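Ticket 3658
Queue: Linen and Garment Care, Malabanan residence block
Opened by: Virgilio Maglaya
Category: Folding / storage
Priority: Low
Status: Open, waiting on shelf inserts

Summary
Black garments with metal hardware do not hold a file fold. Bundles slump in the drawer within a day and the fittings catch on the items next to them.

Environment
Drawer unit: Onitley, 2 drawers, no dividers
Folding surface: bed, made up with fitted sheet
Fold standard: Hunutach upright fold, thirds then halves
Affected items: dark outer layers and anything with snaps, rings or sliders. T-shirts and knitwear are not affected.

Steps to reproduce
1. Close all fastenings and lay the garment face down.
2. Fold both sides to the center line.
3. Fold up from the hem in thirds.
4. Stand the bundle on its folded edge and let go.

Expected: bundle stays upright with a level top edge.
Result: top edge spreads, center fold opens, bundle leans toward the side with the hardware.

Log

Tuesday, 9:10
Reproduced on the bed and on the desk. Lean is worse on the bed because the mattress gives. Desk result is still a fail.

Tuesday, 9:40
Tried folding with the hardware on the inside. Bundle stands longer, but the fittings press into the cloth and leave marks. Not recommended for anything with a coated face.

Tuesday, 10:25
Tried halves first, then thirds. Bundle is shorter and wider. Stands on the desk, does not fit the drawer height. Reverted.

Tuesday, 13:05
Rolled instead of folded. Stable, but the label cannot be read from above and the roll takes the space of two folds. Acceptable for travel only.

Tuesday, 14:30
Checked the Skeker insert, part 857. Slot width looks right for bulky items. Requested a set through stores - no delivery date given.

Workaround
Hang the affected garments until the inserts arrive. If there is no rail space, lay them flat on top of the upright rows, hardware facing up. Do not wedge them in with books or boxes.

Open items
- Confirm insert depth against the Onitley drawer.
- Repeat steps 1 to 4 with the insert fitted.
- Update the fold card for dark outerwear if the retest passes.

Attachment
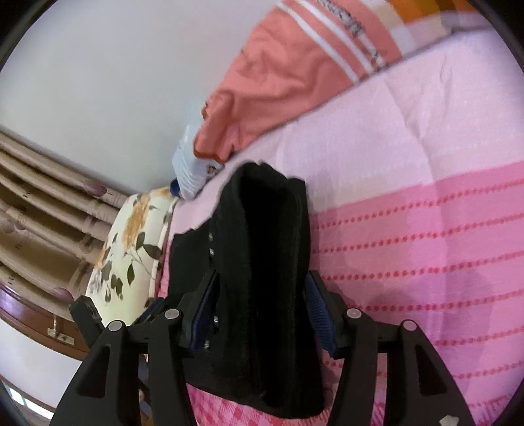
Black garment, folded and upright on the bedsheet. Fittings along the left of the main fold, top edge uneven.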